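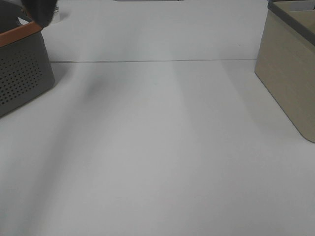 To: Members of the Willulden Student Robotics list
From: Secretary, Willulden Student Robotics Society
Subject: Re: Arrangements for the cloth handling challenge

Dear members,

The Society has received several replies to the October notice, and the one quoted in full below raises points which affect every team. The answers are set out beneath each part of it, so that all teams may work from the same text.

> We are a first-year team entering the Sokar class of the challenge.
> The rules say that each towel must be moved "from the source
> container to the target container". They do not say which container
> is which, or whether a team may move them nearer together before
> its run begins.

The Society accepts that the wording was unclear. Each team may choose its own source container and must tell the judges of its choice before the run starts. The containers may not be moved closer together. Their places will be fixed for the whole of the event, and a team which finds one out of place should say so before starting and leave it as it stands.
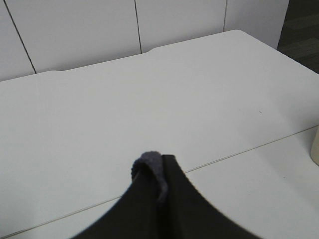
Gripper and fabric over the main table, Sokar class.

> Our second question concerns the grip. Is a towel counted as held
> if only a small part of it is between the fingers? Our program does
> well with a corner but often gathers up more cloth than we intend.

A towel is counted as held once it is clear of the container and is supported by the gripper alone. The amount of cloth between the fingers has no bearing on the score. Teams may grip at an edge, at a corner or at any fold they are able to find. A towel which touches the table on its way across is still counted, although the judges will note the contact and it may be used to separate teams with equal scores.

Members who took part in the Gritwood round last year will recall that dragging was then treated as a fault. That rule has been withdrawn.

> Thirdly, must the table be cleared between attempts? We have been
> told different things by different people.

The space between the two containers must be clear at the start of each attempt. Items standing on the far section, behind the seam, need not be removed unless they lie within reach of the arm. The decision on this rests with the judges – teams should ask before a run and not during it.

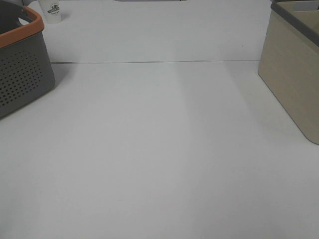
Willulden Student Robotics Circular, Issue 83, page 7

The seam itself has caused difficulty for teams whose programs rely on finding the edge of the table. The far section and the near section are both pale, and a faint line between them can be mistaken for an edge under some lighting. The Society does not intend to cover the seam. Teams are advised to test their edge finding on the competition table during the practice period, which opens at 2 in the afternoon.

> Lastly, may we use our own towels in practice? The ones supplied are
> dark and thick, and our camera settings were chosen with thinner
> cloth in mind.

Teams may practise with any cloth they wish, but scored runs will use only the towels supplied. Camera settings may be changed freely up to the start of a scored run. Written reports should describe any such changes, including those which were later abandoned, as the report carries marks in its own right. Reports are limited to 1265 words, not counting tables and program listings.
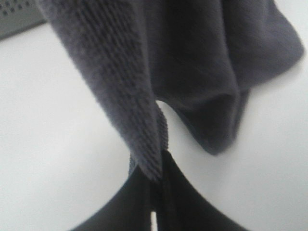

Page last changed: October, archive copy of list message

Teams which use the Magbanua control library should note one further matter. The default closing force was set with rigid parts in mind and may be greater than is needed for cloth. It can be lowered in the settings file, and the new value must be stated in the report. Teams are asked not to alter the force while the arm is moving.

Any further questions should be sent to this list and not to individual judges. Replies will be given here so that no team is placed at a disadvantage. Questions on travel and meals should go to the Society's office, which holds the bookings.

Yours faithfully,

The Secretary
Willulden Student Robotics Society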